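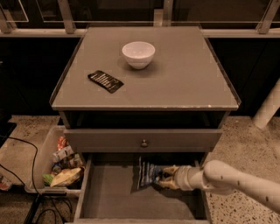

*Grey nightstand with a small white bowl on top and the lower drawer open.*

**New walking route links Welthorpe's old quarter with Edthorpe hill — and I'd love you to come and try it**

I've been wandering the lanes of old Welthorpe for most of my adult life, so it's a real pleasure to tell you that the Nerkel Way opens to walkers this Thursday. It starts at the market cross, climbs through the old quarter and carries on over the fields to the chapel at Edthorpe, 169 metres above sea level. You'll know you've got there when the wind takes your hat off.

The whole thing is 13 kilometres one way. I do it in a morning with a long stop for tea, but please don't race me! If your knees are like mine, take the bus back down — it leaves from the chapel gate at ten to the hour until early evening.

We've put up 43 waymarkers, each with a bit of local history on it. My favourite is the one by the tannery yard, where the street narrows so much that carters used to ring a handbell before coming through. The old quarter had 2658 residents when the first town survey was made, which seems an awful lot when you see how tight those lanes are.

Waweru, the small walking company I run from Welthorpe, will lead guided walks every weekend until the end of October. Meet at the market cross at half past nine. Dogs are welcome on leads, although there are sheep on the upper stretch and two stiles that bigger dogs may need a hand with.

Route maps are free from the Welthorpe visitor desk and the Edthorpe post office. Journalists who'd like to walk it with me before the opening can ring the Waweru office — any morning is fine, and I'll bring the flask.

ENDS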